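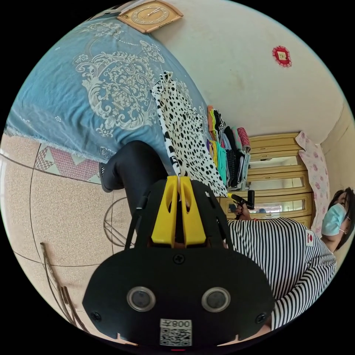
Vivov sells its hand-held gripper kit as a way to record housework for training robots, and the price on the Nunville store page is $2000 for a set of 3. I think that is fair for the hardware and too much for the service that comes with it. The jaws are the best part. Two pale yellow fingers with a long slot in each can pinch the edge of a spotted garment on a bed, and cloth is where cheaper grippers tend to fail. The screws on the front plate are ordinary cross-heads, so a worn part can be changed at home.

The service is another matter. The plan covers 200 uploads a month, and a person folding laundry can use that up in a few days. After that you pay per clip. Maiara Assunção, who reviewed the same kit in November, called the limit generous. She was recording drawers and doors. Clothes need many more tries.

Ingvarsson charges more up front and has no limit. For a small team working with fabric, I would buy from them, or wait until Vivov sells the grippers without the plan. Tumelo Pillay at Vivov told me a hardware-only option is being discussed. He gave no date.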